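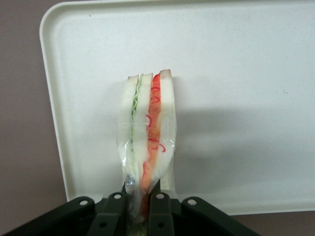
Sandwichecke in Folie, aufrecht im Greifer über dem weißen Tablett.

Können Maschinen uns die Küche abnehmen?

Ich schmiere jeden Morgen Pausenbrote, im September nach den Ferien immer besonders ungern, und natürlich frage ich mich da, wann das endlich ein Gerät übernimmt. Meine Antwort nach viel Lesen und Zugucken: Teile davon gehen schon ganz ordentlich, der Rest dauert noch.

Das Anpacken zum Beispiel! Ein Sandwich ist ja eine gemeine Sache. Drei Scheiben Weißbrot, dazwischen etwas Grünes und etwas Oranges, und alles gibt nach, wenn man drückt. Greift man oben zu fest, quillt die Füllung raus, greift man zu locker, rutscht die Folie. Unten an der schmalen Kante fassen ist gar nicht dumm, das mache ich inzwischen auch so, wenn ich die Ecken in die Brotdose stelle.

Schwieriger finde ich alles, was davor kommt. Folie vom Röllchen ziehen, ohne dass sie zusammenklebt (schaffe ich selbst nur an guten Tagen), Salat trocken tupfen, merken, dass die Butter noch zu hart ist. Philomena Quaye aus meinem Kochkreis in Vonport hat früher in einer Kantine gearbeitet und meint, einräumen und stapeln würde sie einer Maschine sofort überlassen, belegen auf keinen Fall. Ich bin da optimistischer – aber wetten würde ich auch nicht.

Bis es so weit ist, ein paar Sachen, die bei mir gut klappen:

Salatblätter wirklich trocken machen, sonst weicht das Brot bis mittags durch.

Bei drei Scheiben die mittlere auf beiden Seiten dünn bestreichen, dann verrutscht nichts.

Erst einwickeln, dann vier Minuten ruhen lassen und mit dem Sägemesser durch die Folie schneiden. Danach jede Ecke noch mal extra einschlagen.

Fertige Ecken auf ein helles, glattes Tablett legen. Krümel und Kleckse sieht man sofort, und abgewischt ist es in Sekunden.

Und wer schon irgendeinen Küchenhelfer mit Motor hat: Schreibt mir, was er kann und was nicht! Über den Abwasch reden wir beim nächsten Mal, da habe ich nämlich fast 3 Seiten Notizen.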